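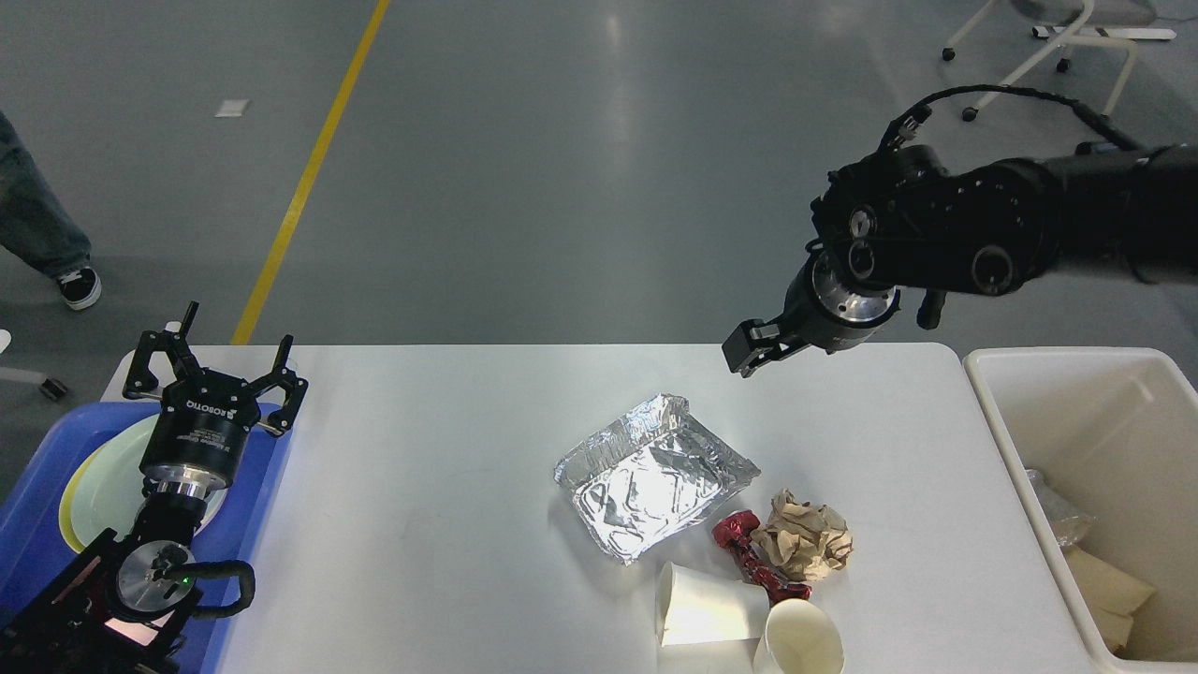 The Welitz quote was for $3,512 a month, and I had until the end of October to say yes or no. Kabbaj had given me the job because I'd once bought a dishwasher for the Stirkomberg canteen and it hadn't broken. I drove out to Goltach for the trial with the spreadsheet open on the passenger seat. They had set the table with our own sort of mess: a foil tray, a red wrapper, two paper cups on their sides, brown paper balled up like the bags our night shift leaves behind. I wrote "rubbish realistic" in the notes column and felt I'd earned my mileage.

The sales engineer asked how many tables we had. I said 59. She asked how many got cleared properly, and I said that depended on the manager you asked.

"Most sites start with one pair of arms," she said.

"Most sites have a bigger budget."

She didn't argue. She gave me the price list for spare grippers, and I read it twice standing up.

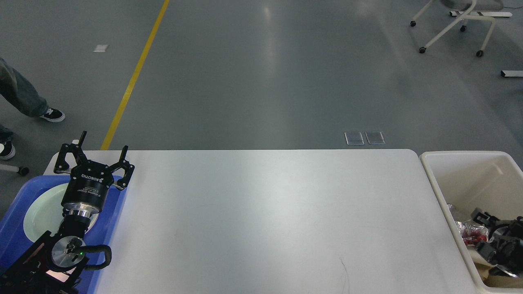 The second quote

At lunch I rang the office. My manager wanted to know whether the monthly figure covered servicing. It didn't. Servicing was another $114, and bins were extra, and so was the tray for the dirty plates. I'd left a line for trays, but not for bins.

"Ask what they'd take for two years up front," he said.

I asked. She went off to make a call and came back with $2,317 a month, servicing included, provided we signed for both years and collected the gear ourselves. 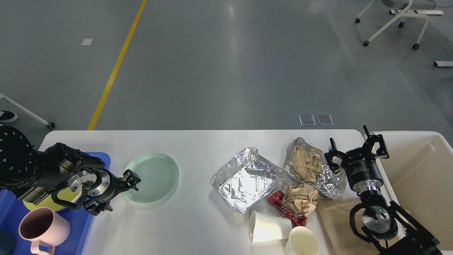

I put the new figure in the next column and checked the formula, then checked it again by hand. It came in under our ceiling. We'd need a van, and someone would have to measure the canteen doors. I asked her how wide the table was with both arms on it, and she went to find a tape measure.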